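Looking After the Path Rover, Part 2: Setup and Care of the Camera Mast
Handout for the Friday group, May 5, 2023

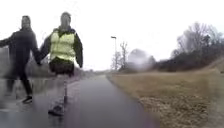
One message on the course board, from a student who did Part 1 in December, went like this: my rover sees people fine in the lab, but outside it slows for one walker and ignores the next, so is it the model or the mast? I'd check the mast first, and I'd want you to do the same before you go anywhere near the software.

Our rover is the Clisik base with the Nukano camera on top, and it spends its days on outdoor paths. Look at how pale the sky is in the picture, and how the legs of the person in the yellow vest let the tarmac show through. The vest itself is easy to pick out. The dark clothes next to it are a lot harder, and that's the pair I use when I talk about detection, so keep them in mind for the exercise at the end.

Power down first. Key out, wait 40 seconds, then unplug the mast cable at the base end (the collar turns, the cable doesn't -- I've replaced enough of them, thanks).

Now the lens window. Blow the grit off before you wipe anything! Use the soft cloth in the Ziltport kit and work from the middle out. If you see fog on the inside of the window, stop there and bring it to me. Opening the housing on the bench is Part 3.

Next comes the mast clamp. Stand the rover on the flat plate and measure from the plate to the center of the lens. You want 113 cm. Loosen both clamp screws, slide the mast, snug the top one, then the bottom one, then measure again. It always creeps a bit on the second screw and I still get caught by it.

Tilt is set with the little wheel behind the camera. Aim for a horizon a bit above the middle of the picture, so you keep plenty of path in view. Write the wheel number in the log.

Exposure lives in the Kereama panel, under Camera, then Outdoor. Turn auto off, start at 270, and go down in small steps if pale sky is washing out people's heads. Save it as a new profile with your initials. Please don't save over mine!

Last, the belt that pans the mast. Press it with a finger halfway along, then read the gauge: 38 is right for a new belt. A shiny belt gets swapped whatever the gauge says.

Exercise: pick one of the two walkers, write down what you think the detector would make hardest work of, and say which of the settings you'd touch first. Half a page is plenty. Bring your log sheet too, with the lens height filled in.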